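Briselham low emission zone: has anyone read the thing?

marshfoot
The town put the draft up on 24th October and I finally sat down with it. Diesel vans older than the cutoff pay $8 a day to enter the center, starting in July. Cars are exempt. So are the city's own trucks. How is this an air quality plan?

Jarley_resident
It's a start. Vans idle outside the bakery on Charbonneau Street all morning and I can taste it.

marshfoot
I don't doubt that you can. I doubt the numbers. The draft says soot drops 42 percent. One sensor, on one corner, and they modeled the rest. Show me the measurements. 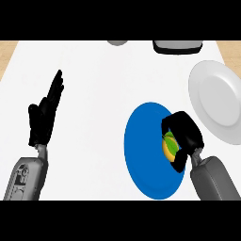 And the report was written by Furkik, who also bid on the cameras. Maybe that's fine. I'd want a second opinion before the council votes on it.

tollhouse
Prapai Khamphan asked about the bid at the hearing and was told it's "a separate division." Make of that what you will.

Jarley_resident
You two would say the same about any plan. What would you accept?

marshfoot
A year of readings from more than one street. The city's trucks included. Is that so much?

tollhouse
Page 20 has the van count, by the way. 426 vans would be charged. Most belong to small outfits, and the grant to replace them doesn't cover leased ones.

Jarley_resident
Didn't know that about the leases. That part is bad, I agree. I still don't see why we should breathe it for another year while people argue over sensors.

hakala_a
Aino Hakala here, I run two of those vans. Both leased. I'd switch tomorrow if there was anywhere to charge them in Jarley. The draft says chargers are "anticipated." By whom?

marshfoot
Send that in as a comment, word for word. The form is on the city site under Streets, for some reason, not Environment.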